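Vurka Arm Club, end of session safety checklist, with my comments

Filled in August 10, 2018. Comments are mine, so blame me for the length. The official form has a tiny box next to each item and I have never once managed to stay inside it, so I type them up and post them on the club page where everybody can find them before the next build night.

Quick key. OK means I checked it and I'm happy. FIX means somebody has to do something before power goes on again. WATCH means it passes today but I don't love it.

Section A. Before anybody touches a switch

A1. Emergency stop within reach of the operator's chair. OK
Pressed it, arm dropped out of enable, reset it, pressed it again. I do this twice because in April the button on the Olum cell latched fine the first time and then didn't the second time, and we only found out because a new member was bored and kept pushing it. (Thank you, bored new member!)

A2. Emergency stop visible to a visitor who has never been here. WATCH
It's red, it's big, and it's also on the far side of whatever coat people have thrown down. Please use the hooks by the door. I'd like to run a second button out to the doorway side and I've put it on the wish list for the fall.

A3. Operator and spotter both named on the whiteboard. FIX
Operator was up there. Spotter said "me." I know who you are, but the next person reading the board doesn't!

A4. Safety glasses out of the drawer and on faces. OK
The new ones from Nimri fit over regular glasses, which makes me very happy as a person with regular glasses. The old scratched pairs can go. If you can't see the gripper through them they aren't helping you.

A5. Long hair, lanyards, hoodie strings. OK
One lanyard, removed when asked. We had a nice chat about it.

Section B. Bases, plates and clamps

B1. Base bolts marked and the marks still lined up. OK
I went over the paint marks with a flashlight. If you ever find one that's shifted, don't just tighten it and carry on. Write it down, tell whoever is running the session, and then tighten it with the torque wrench, the one in the foam case and not the one that lives in the junk drawer.

B2. Clamps tight and jaws flat on the plate. WATCH
Everything held when I pushed and pulled on it. My gripe is with trigger clamps in general: they're quick and I love them for setting up, but they can creep when an arm is speeding up and stopping all evening. Squeeze every trigger again at the halfway break. It takes ten seconds. I've added it as its own line on the halfway card so it stops depending on me remembering.

B3. No loose tools on any plate or table in the work area. OK
Hex keys all back in the holder, and the 4 mm is home again after a long vacation in somebody's backpack.

B4. Tables level and not rocking. OK
Leaned on each one with both hands. A pedestal table gets an extra push at the rim, in four directions, because that's where a load would tip it. If yours wobbles, shim the foot. Don't stuff paper under it, paper squashes and then you're chasing your pick height all night.

Section C. Reach and clearances

C1. Reach circle taped and readable. FIX
The tape on the Olum side is peeling up and it's now more of a trip hazard than a warning. Pull it all, wipe the floor, lay it fresh. Use the cloth tape from the second shelf. The shiny stuff looks great for a week and then it lets go.

C2. Chairs outside the reach circle while the arm is enabled. WATCH
People scoot in to see better. I do it too! I understand! But a chair on wheels plus somebody leaning forward is how you end up with your forehead where the elbow joint wants to be. If you need a closer look, pause the arm, look, scoot back, then resume.

C3. Gripper stops at least 94 mm above the table on the approach move. OK
Measured with the gauge block at the three spots on the card. For anyone new, this is the height where the arm pauses before it comes down slow. It gives the spotter a second to say "wait." If you edit the program and change that height, you have to fill in section C again, even if you only changed it by a hair. 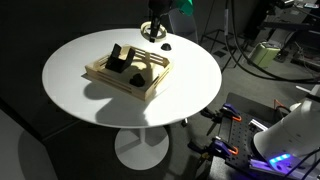
C4. Speed limit set in software for pick and place practice. OK
The cap was at 400 mm per second, same as on the card. I know it feels like watching paint dry when you've seen the videos from the Stasora meet. Those teams run inside a full cage with door switches. We have tape and good manners, so we go slow.

C5. Practice pieces sorted and undamaged. OK
Nothing with sharp corners this time. If a printed part gets a crack in it, please toss it. A cracked part can let go under grip and I'd like to keep all the bits on the table. Same goes for trays and bins: run a finger along the edges before you set one down and sand anything that catches.

C6. Payload under the limit for the gripper fingers fitted. OK
Heaviest thing in tonight's set came in at 748 grams on the kitchen scale, packed fixture and all, and that's inside what the card allows for the big arm. It is NOT fine for the small one, and I've written that on the lid in fat marker. Someone asked if we could do "just one quick lift" with the small arm. We could not.

Section D. Cables, power and light

D1. Cables out of the walkways. WATCH
I'd like to see far fewer of them on the floor, full stop. Same note as last session and probably the same note next session. What I'm asking for is simple enough. Run them along the wall where there is a wall, use the rubber cover where people cross, and leave a loop of slack at the arm base so nothing pulls tight at full reach. If you add a cable, you tidy a cable. That's the rule now, I just made it up.

D2. No power strip plugged into another power strip. FIX
Found one. Unplugged it. Please don't plug it back in because your laptop is at nine percent, there's a wall outlet by the sink side and I've put a long cord next to it.

D3. Connectors seated and strain relief in place. OK
Wiggled each one with the power off. The one on the Olum controller clicks late, so push until you hear it, then push a little more.

D4. Enough light on the work area for the spotter to see the fingers close. OK
We've been running with the room lights down and the overhead on, because the vision team gets much cleaner results that way and they were very convincing about it. Fine by me as long as the walkway lamp by the door stays on. Before you step away from the table, give your eyes a few seconds, then walk. And please, room lights all the way up for setup and teardown. I am not hunting for a dropped M3 screw by phone light again.

D5. Status lights understood by everybody in the room. WATCH
I asked people what the different colors mean and got some very creative answers. There's a chart in the binder. I'll print a big one for the wall too, and then I'm going to quiz you all and there may be cookies.

Section E. Shutdown

E1. Arm parked, gripper empty, program stopped. OK
Parked means the park pose from the menu. Hanging over the table doesn't count, even when you're coming right back after pizza.

E2. Main power off at the controller, then at the wall. OK
In that order. The Vurka controller wants a minute to save its logs, so wait for the fan to quit before you go for the wall switch. We lost a whole evening of logs once by being in a hurry, and of course it was the good evening.

E3. Batteries off the chargers and in the metal box. OK
Lid closed, latch on. The puffy one has gone to recycling. If a pack looks even a little bit like a pillow, set it outside on the concrete and come get me.

E4. Incident and near miss sheet filled in. OK
One near miss. A hand went over the tape to straighten a part while the arm was enabled and waiting on the next move. Spotter called it, operator hit pause, hand came back, everybody breathed. It was handled really well and I said so at the time. The program has a "hold for reset" step now, so you press a key, straighten your part and press again. Use it as much as you want, it doesn't count against your run time in practice.

To do before power goes on again:
Put the spotter's name on the board (A3)
New tape on the Olum side (C1)
Get that doubled-up power strip out of the room (D2)
Print the status light chart, that's me (D5)

If you take one of these, initial it on the paper copy in the binder. And if you think I marked something wrong, come tell me, I'd much rather redo a line than argue about it at the arm. Binder is on the shelf over the sink.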